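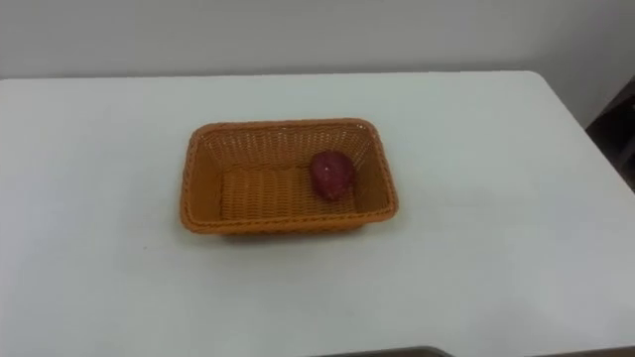
4 min read · 20 replies

Bread baskets: do you line yours or not?

crumbtrail_amy
Settling a household argument. I bake two loaves a week and always put rolls out in a woven basket with a cloth napkin under them. My sister-in-law was over for dinner in November and said the napkin is fussy and makes the bottoms soft. I've been lining baskets since I had my first apartment and it never crossed my mind that people didn't! So what does everyone do? I also need advice on keeping rolls warm for a big meal, because mine are cold by the time the potatoes get passed.

potluckpete
Always lined. Crumbs fall through the weave and then you're chasing them off the tablecloth with the side of your hand. My mother used a tea towel folded in quarters and flipped the corners over the top, and I do the same.

rye_or_die
Disagree with Pete. A crusty loaf wants air. You wrap a hot baguette in cloth and ten minutes later you have a leather baguette. Soft dinner rolls, sure, wrap them up, they're supposed to be soft. But sourdough goes in naked at my house.

crumbtrail_amy
OK but what about the crumbs, rye?

rye_or_die
I have a dog.

mollybakes642
I'm somewhere in the middle. Line the bottom, leave the top open. Paper napkin if it's just us, cloth if there's company. I do think the sister-in-law has a point about soft bottoms if the rolls come straight from the oven. Let them sit on a rack first — five minutes is plenty — and then they won't steam so much.

oldmillroad
For the cold rolls problem, get a warming stone. Mine is a flat terracotta tile that goes in the oven with the bread for the last stretch, then under the liner. I bought it at the Welside flea market ages ago and it outlived two ovens. You need a thick liner though, and please don't set it straight into a plastic basket. I warped one that way and the whole kitchen smelled like a shower curtain.

potluckpete
Wait, plastic ones? I thought we were all talking about real wicker.

oldmillroad
Half the "wicker" baskets out there are plastic, Pete. The diner in Birkett where I eat lunch has had the plastic kind forever. They go right through the dishwasher and come out fine. I like them better than the real thing for everyday.

potluckpete
Well, I don't. Real willow or nothing. The plastic ones squeak.

mollybakes642
They do not squeak!

potluckpete
Mine squeaked. I gave it to the church rummage sale.

tansy_in_truvham
Long time reader, finally made an account for this, of all topics. I waited tables at a banquet hall here in Truvham for years and we had 50 baskets going on a busy night. We lined every one with a paper napkin folded into a diamond, and the reason was speed. Table leaves, you grab the napkin by the corners, crumbs and butter wrappers go with it, new napkin in. With no liner you're standing there banging a basket on the side of a trash can while a bride's uncle watches you.

As for warm rolls, we kept them in a covered pan in a low oven and only filled the baskets as the plates were going out. At home I do it the same way. Don't put the bread on the table first. Put it out LAST.

crumbtrail_amy
Tansy, that is so obvious and I have been doing it backward my entire adult life. I set the rolls out when I light the candles because the basket looks pretty sitting there, and then everybody stands in the kitchen talking for another half hour.

rye_or_die
Serving bread last is a crime. Bread and butter first, then the meal. What are people supposed to do while they wait?

tansy_in_truvham
Talk to each other? lol. I see what you mean at a restaurant. At a family dinner they fill up on rolls and then pick at the turkey.

rye_or_die
That says something about the turkey.

mollybakes642
Be nice, you two. Amy, how many rolls are you making? If it's a crowd I'd split them between two smaller baskets and keep the second batch in the oven. A big heap in one basket gets cold around the edges and soggy in the middle anyway.

crumbtrail_amy
Usually two dozen, the Skollano potato roll recipe off the flour bag. It makes a really soft roll, which maybe explains the whole bottoms thing. I might try 20 slightly bigger ones next time and see if they hold heat better.

oldmillroad
Bigger will help some. So will brushing them with butter after they come out and not before. I can't explain it, I just know mine dry out less.

potluckpete
Butter before AND after.

hal_of_the_hills
Question from someone who doesn't bake: how do you all clean the real wicker ones? I have one from my grandmother and there are crumbs in there from the previous century.

potluckpete
Dry paintbrush first, a stiff one, over the sink. Then a damp cloth with a drop of dish soap, and let it dry all the way before you put it in a cupboard. Don't soak it. I dried one on top of the fridge once and forgot it there till spring, no harm done.

oldmillroad
Or buy a plastic one and put it in the dishwasher.

potluckpete
No.

hal_of_the_hills
Paintbrush worked great, thank you! You would not believe the pile. Also found a toothpick.

crumbtrail_amy
Update for whoever's still reading. I did what Tansy said, rolls out last, liner on the bottom only like Molly does, and let them cool on the rack first. They were still warm when the gravy went around! My sister-in-law took three and said nothing about the napkin. She did ask why there wasn't any jam, so I guess that's the next thread.

rye_or_die
Jam with turkey? I have opinions. Start the thread.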